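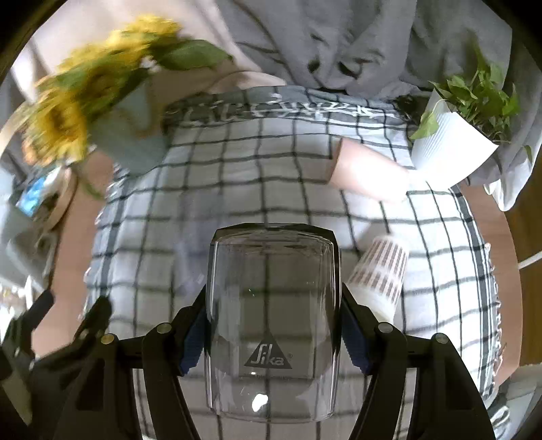 **Arkodix 총무지원팀 · 공용공간 파트**

# 2장. 체크무늬 식탁보 테이블: 차리기, 치우기, 되돌리기

문서번호 1129 / 개정 2023년 7월 21일

이 장은 Tultuver 라운지의 식탁보 테이블과 그 옆 나무 테이블을 다룹니다. 예전 안내문에는 "5분이면 끝나는 정리"라고 적혀 있었는데, 그 문장은 삭제했습니다. 제가 해 보니 5분에 끝난 적이 없고, 끝났다는 사람의 테이블을 들춰 보면 대개 컵이 식탁보 술 밑에 들어가 있었습니다. 시간 목표는 따로 두지 않습니다.

의자 배치와 바닥 청소는 4장, 냉장고는 6장을 보십시오.

## 2.1 식탁보 깔기

흰 바탕에 짙은 회색 격자가 들어간 천입니다. 가장자리에 술이 달려 있고, 한쪽 끝으로 글자 무늬가 들어간 회색 띠가 지나갑니다.

1. 테이블 위를 전부 비웁니다. 꽃병과 화분도 내립니다. 화분만 남겨 두고 천을 밀어 넣는 방법이 게시판에 올라와 있지만 권하지 않습니다. 해 본 사람 말로는 된다고 하는데, 저는 그 주에 흙을 쓸었습니다.
2. 마른 행주로 상판을 닦습니다.
3. 천을 반으로 접은 상태로 올린 다음 펼칩니다.
4. 회색 띠를 테이블의 긴 변과 나란하게 맞춥니다. 격자무늬만 보고 맞추면 비뚤어진 것을 알아채기 어렵습니다. 띠를 보십시오.
5. 양쪽으로 늘어진 길이를 비교합니다. 손바닥 하나 이상 차이가 나면 다시 당깁니다. 그 이하는 그냥 두어도 됩니다.
6. 안쪽으로 말린 술을 밖으로 빼냅니다.

> **주의** 술을 잡고 천을 끌지 마십시오. 매듭이 풀립니다. 천의 몸통을 두 손으로 잡고 옮깁니다.

**참고: 미끄럼 방지 깔개에 대하여.** 천 밑에 깔개를 넣으면 밀리지 않는다는 제안이 여러 번 들어왔습니다. Dondano 깔개를 사서 한 달 동안 넣어 보았습니다. 천은 덜 밀렸습니다. 대신 깔개 가장자리가 말려 올라와 그 자리에 세운 컵이 기울었습니다. 지금은 깔개 없이 씁니다. 혹시 더 나은 제품을 아신다면 제품 설명서 말고 써 본 결과를 보내 주십시오.

**참고: 다림질.** 하지 않습니다. 하고 싶은 분은 말리지 않겠습니다만, 점심 한 번이면 원래대로 돌아갑니다.

## 2.2 꽃병과 화분 자리 잡기

1. 골이 진 연한 청록색 꽃병을 먼저 놓습니다. 앉는 사람 쪽을 피해 테이블 안쪽에 둡니다.
2. 흰 화분을 꽃병 옆으로 놓되, 사이에 손 하나가 드나들 틈을 남깁니다.
3. 꽃병 옆 밧줄 손잡이가 컵 놓을 자리로 늘어지지 않게 정리합니다.
4. 의자에 앉아 맞은편을 봅니다. 해바라기가 상대 얼굴을 가릴 자리라면 꽃병을 옆으로 옮깁니다.

꽃병의 꽃은 조화입니다. **물을 넣지 마십시오.** 이 문장을 굵게 쓴 데에는 이유가 있습니다. 지난 12월에 두 번이나 물이 들어 있었습니다. 노란 해바라기와 주황색 꽃은 물을 주든 말든 같은 모습이고, 물은 꽃병 안에서 냄새가 납니다.

먼지는 부드러운 솔로 텁니다. 헤어드라이어 찬바람이 빠르다는 이야기도 있습니다. 먼지가 꽃에서 없어지는 것은 맞는데 어디로 가는지를 생각하면 저는 찬성하기 어렵습니다. 꼭 쓰겠다면 식탁보를 깔기 전에 하십시오.

화분에 물을 줄 때는 개수대로 옮겨서 줍니다. 물받이가 있어도 마찬가지입니다.

## 2.3 컵과 병을 놓는 순서

라운지에 있는 컵은 한 벌로 맞춰 산 물건이 아닙니다. 행사에서 받아 온 유리잔, 색이 제각각인 종이컵, 어디서 왔는지 기록이 없는 컵이 섞여 있습니다. Sika 로고가 찍힌 투명한 유리잔도 그중 하나입니다. 통일하자는 의견은 해마다 나오고, 해마다 견적서를 보면 조용해집니다.

1. 유리로 된 것부터 놓습니다. 투명한 잔과 어두운 빛이 도는 유리병은 격자무늬 위에서 생각보다 눈에 덜 띕니다. 테이블 끝에서 한 뼘 넘게 안쪽으로 들입니다.
2. 로고가 있는 잔은 로고를 앉는 사람 쪽으로 돌립니다. 보기 좋으라고 하는 일은 아니고, 잔을 찾기가 쉬워집니다.
3. 종이컵은 입구를 위로 하여 세웁니다. 무늬가 있는 컵과 없는 컵을 번갈아 놓으라는 옛 지침은 폐지합니다. 그렇게 해서 자기 컵을 덜 헷갈렸다는 증거를 찾지 못했습니다.
4. 페트병은 뚜껑을 잠근 것만 올립니다. 600 mL를 넘는 병은 테이블에 두지 말고 냉장고에 넣습니다.
5. 마지막으로 손을 뻗어 봅니다. 컵을 집을 때 소매가 화분에 닿으면 화분이 너무 앞에 있습니다.

> **주의** 빈 종이컵은 천이 조금만 당겨져도 넘어집니다. 컵을 놓은 뒤에는 식탁보를 고쳐 펴지 마십시오. 꼭 펴야 하면 컵을 전부 내린 다음에 폅니다.

**컵 보충.** 종이컵은 한 상자에 144개입니다. 상자를 통째로 뜯어 쌓아 두면 위쪽부터 먼지가 앉으니 한 줄씩 꺼내 주십시오. "친환경"이라고 적힌 컵으로 바꾸자는 제안은 검토 중입니다. 포장에 적힌 말 외에 확인할 자료를 달라고 업체에 요청했고, 받은 것은 포장 사진이었습니다.

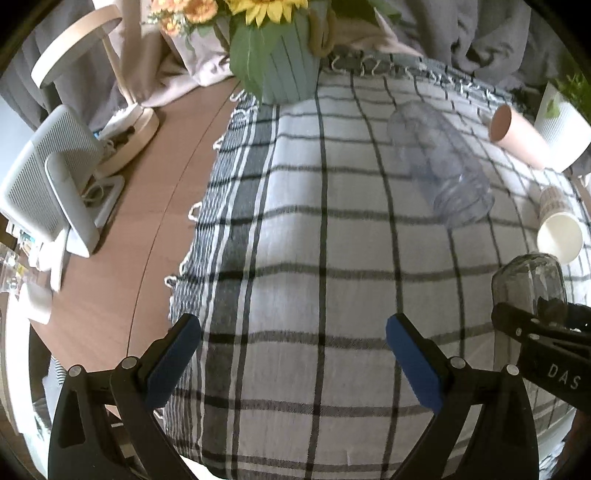

*작성: 표은결 (총무지원팀 공용공간 담당)*

## 2.4 치우기

컵이 여러 개 누워 있으면 손에 닿는 것부터 집게 됩니다. 그래도 큰 사고는 나지 않지만, 유리가 종이컵 사이에 섞여 있을 때는 순서를 지키는 편이 낫습니다.

1. **유리부터 듭니다.** 눕혀진 유리병은 몸통을 잡아 세운 뒤 듭니다. 입구에 손가락을 넣어 들지 마십시오.
2. **페트병을 집습니다.** 뚜껑이 잠겼는지 확인하고 나서 기울입니다. 남은 음료는 개수대에 버립니다. 화분에 붓지 마십시오. 커피 찌꺼기나 보리차가 식물에 좋다는 글을 인쇄해서 붙여 놓은 분이 있는데, 출처가 적혀 있지 않아 떼었습니다.
3. **종이컵을 모읍니다.** 연분홍 컵이든 흰 컵이든 먼저 안을 봅니다. 빈 컵만 겹칩니다. 내용물이 있는 컵에 다른 컵을 끼우면 옆으로 샙니다.
4. **밑을 봅니다.** 꽃병 뒤, 화분 뒤, 술이 늘어진 자리 순서로 살핍니다.
5. **마른 행주로 한 번, 젖은 행주로 한 번.** 얼룩이 있으면 2.5로 갑니다.
6. 꽃병과 화분을 제자리에 돌려놓습니다.

누워 있는 컵은 새것인지 쓴 것인지 겉으로 알 수 없습니다. 깨끗해 보인다고 컵 더미에 도로 꽂는 경우가 있는데, 저는 믿지 않습니다. 한 번 테이블에 나온 종이컵은 버립니다. 아깝다는 의견이 있을 줄 압니다. 애초에 덜 꺼내 주십시오.

유리잔과 유리병은 개수대 왼쪽 선반으로 보냅니다. 종이컵과 같은 쟁반에 싣지 마십시오.

**인쇄가 있는 잔.** 식기세척기에 넣지 말고 손으로 씻습니다. 세척기에 넣어도 멀쩡하다는 분이 계시는데 한두 번은 그럴 수 있습니다. 로고가 벗겨지기 시작한 잔은 음료용에서 빼고 펜꽂이로 돌립니다.

## 2.5 식탁보 얼룩

| 얼룩 | 먼저 할 일 | 하지 말 것 |
|---|---|---|
| 커피, 차 | 마른 천으로 눌러 빨아들인 뒤 찬물 | 문지르기 |
| 주스 | 찬물, 그다음 중성세제 | 뜨거운 물 |
| 기름 | 세제 원액을 조금 묻혀 두었다가 헹구기 | 물부터 붓기 |
| 흙 | 말린 다음 털기 | 젖은 행주 |
| 볼펜 | 세탁 담당에게 전달 | 각자의 비법 |

Varma 얼룩 제거제는 개수대 아래에 있습니다. 통에 "모든 얼룩"이라고 적혀 있습니다. 저희가 시험해 본 결과로는 커피에는 듣고, 볼펜에는 듣지 않고, 기름에는 주방세제와 차이를 느끼지 못했습니다. 흰 칸에 쓸 때는 보이지 않는 가장자리에 먼저 발라 보십시오. 짙은 줄 쪽은 색이 빠지는지 아직 확인하지 못했습니다. 확인하신 분이 있으면 어느 부분에 얼마나 두었는지까지 적어서 알려 주십시오. "괜찮던데요"는 기록에 넣을 수 없습니다.

짙은 격자가 얼룩을 가려 준다는 말은 절반쯤만 맞습니다. 앉아서 보면 안 보이고 서서 보면 보입니다. 점검은 서서 합니다.

세탁할 때는 술을 안쪽으로 접어 세탁망에 넣습니다. 건조기는 쓰지 않습니다.

## 2.6 옆 나무 테이블

식탁보를 깔지 않는 테이블입니다. 모서리가 둥글고, 탁상 등과 소형 가전이 올라가 있습니다. 음료는 올리지 않습니다.

1. 등을 옮길 때는 가느다란 나무 기둥 말고 둥근 받침을 잡습니다.
2. 쓰지 않을 때는 흰 전선을 받침에 감아 둡니다. 느슨하게 감으십시오. 팽팽하게 감으면 단정해 보이지만 플러그 쪽이 꺾입니다.
3. 둥근 흰 갓은 마른 천으로만 닦습니다.
4. 등 앞의 가전은 흰 받침대 위에 두고, 바람 나오는 살 앞에 물건을 기대 놓지 않습니다.
5. 투명한 플라스틱 통과 작은 흰 상자는 가장자리로 모읍니다. 내용물 표시가 없는 통은 열어서 확인한 뒤 라벨을 붙입니다.

> **주의** 식탁보 테이블이 좁다고 컵을 이쪽으로 넘기지 마십시오. 잠깐만 두겠다는 컵이 저녁까지 있습니다. 물기가 남으면 나무에 둥근 자국이 생기고, 마요네즈로 지워진다는 방법은 제가 시도했을 때 마요네즈 냄새만 남겼습니다.

## 2.7 자주 생기는 문제

**식탁보가 자꾸 한쪽으로 쏠립니다.**
앉는 사람의 무릎이 늘어진 천을 미는 경우가 대부분입니다. 의자를 조금 뒤로 빼고 사흘 정도 지켜보십시오. 천을 집게로 고정하는 방법은 술이 끼어서 중단했습니다.

**컵이 모자랍니다.**
상자를 새로 뜯기 전에 화분 뒤와 나무 테이블을 보십시오. 그래도 모자라면 비품장에서 꺼내고 목록에 적습니다. 목록의 숫자와 비품장의 실제 숫자가 맞은 달은 아직 없으므로, 목록만 보고 주문하지는 않습니다.

**유리잔에 실금이 보입니다.**
잔 너머로 비치는 격자선도 휘어 보이기 때문에 금으로 착각하기 쉽습니다. 잔을 들어 무늬 없는 벽 쪽에 비춰 보고, 그래도 선이 남으면 사용을 중지합니다. 신문지에 싸서 '유리'라고 적은 다음 분리 배출합니다.

**꽃이 치워져 있습니다.**
회의하는 분들이 바닥에 내려놓고 가는 일이 있습니다. 다시 올리고 2.2의 4번을 확인하십시오.

## 2.8 나가기 전 확인

- [ ] 식탁보 위에 누워 있는 컵이나 병이 없다
- [ ] 꽃병에 물이 없다
- [ ] 회색 띠가 테이블 변과 나란하다
- [ ] 등의 전선이 바닥으로 늘어지지 않았다
- [ ] 나무 테이블에 음료가 없다

확인표에 표시만 하고 가는 일이 잦아서 서명란을 넣자는 제안이 있었습니다. 서명란이 있던 시절의 확인표도 보관하고 있는데, 서명은 빠짐없이 되어 있고 꽃병에는 물이 있었습니다. 서명란은 넣지 않습니다. 고칠 내용은 라운지 게시판의 '2장' 봉투에 적어 넣어 주십시오.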